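Hints should cost something

I play puzzle games on my phone since many years, and I think free hints make them worse. In Dornen I was stuck 3 evenings on one locked drawer. When it opened, I shouted in the kitchen. In Pernen the hint button blinks after one minute, and I do not remember a single room.

A hint must have a small price, maybe some coins or a short wait. Then the player looks one more time at every shelf.

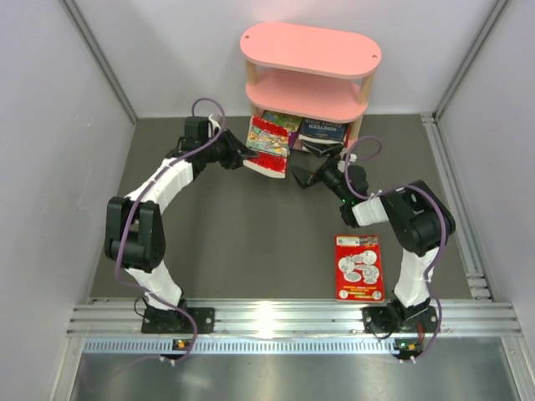 Small pink shelf, two levels.

Osamu Matsuda

Last updated: April
1,176 shares | 3 comments

Related
Fedimo: are the timers fair?
Moussa, first chapter review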